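Marleny Villanueva
Setting up Mom's room, a short thread

Wheelchair is in. Blue seat, folding frame, parked between the bed and the bedside cabinet for now.

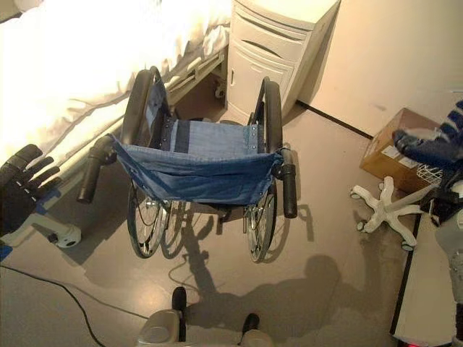

The chair in its spot, September.

We rented the bed from Rondari and bought the chair used. Seat fabric is faded in the middle but I like it fine. Paid 539 for the chair and the cushion that goes with it, which is still in the car.

The bed took longer than the chair. Delivery window was 2 in the afternoon and they came at almost six. The driver was nice about it and carried everything up.

Sheets are on but not made up properly. I'll do that tonight. The fitted ones I had were too short for this mattress so I ordered extra-long.

Things I learned today – measure the gap beside the bed before the cabinet goes in. I had to shift ours over twice before the chair would fit with room to turn.

Cabinet drawer is for glasses, charger, hand cream. Cupboard underneath is for towels. She wants her radio on top and I'm not going to argue.

Brakes on, both sides, every time. My cousin Musyoka is going to practice transfers with me tomorrow morning before we pick her up.

Still need a lamp she can reach from the pillow and a longer cord for the phone. If you have a lamp you like, tell me which one.

Ilse asked about footrests. They come off, they're in a bag in the closet – I'll put them back on before the ride home.

We use cookies to keep you signed in and to improve your experience. Accept all | Manage settings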